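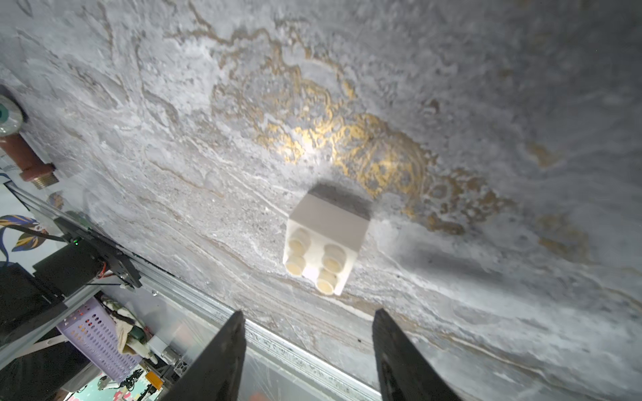

Hok-lam Lu thinks I have the bench all wrong. He wrote to me after my last post, the one where I grumbled about our coach resting half the pack for the Clisaveck game, and he told me that a club our size can't ask the same fifteen to play through November and still expect them to tackle anybody by the end of it. He put it more kindly than that, and at greater length, and I've been chewing on it ever since (mostly while doing the dishes, where I do my best rugby thinking).

So let me try again, because I do think he's partly right.

I grew up watching a team that never changed. You knew the front row the way you knew your own uncles. If somebody was hurt he strapped it up and played, and if he really couldn't play, his brother did. I loved that, and I suppose I still carry it around with me when I walk down to the field and see a team sheet with 8 changes on it. My heart sinks a little before anyone has even kicked off!

And then they went and played like they did against Clisaveck. We lost, yes, by 11, but the second half was the best forty minutes I've seen from us this season, and most of it came from fellows I couldn't have named the week before. The young hooker threw straight every time. The new fly-half kicked a bit too much for my taste, but he kicked to grass, and their fullback had a long and miserable afternoon of it.

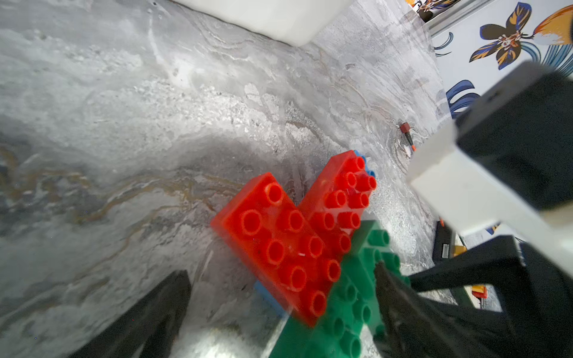
What the second string gave us

Legs, for one thing. We were still getting up off the line after seventy minutes, and I can't remember the last time I wrote that. Přemysl Štefanec came on at number 7 and hit every ruck as though it had insulted his mother. He gave away one silly penalty for hands in, right in front of the posts, and you could hear the groan all the way to the parking lot, but I'd take that penalty again for the two turnovers he won us.

There were maybe more of us watching than usual, too. The fellow on the gate told me 200, and it sounded like more when we scored in the corner.

I'd still keep the halfbacks together, Hok-lam, and you won't talk me out of it. Those two need games side by side, and swapping one of them out every other match means they spend the first quarter of an hour learning each other all over again. Rest the props all you like.

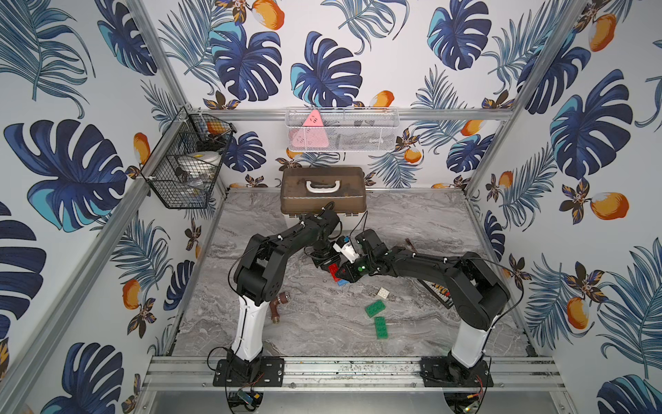 Vidal away

We've got the long drive to Vidal next, and a two o'clock kickoff, so it'll be an early start and a thermos of the strong coffee. Their pitch slopes toward the clubhouse end and their scrum is heavier than ours, so I'd like to see the regular tight five back for this one, with Štefanec starting. If the toss goes our way I'd play downhill first and get some points on the board while everybody's fresh. I'll be on the far touchline in the green hat if you want to come and argue with me.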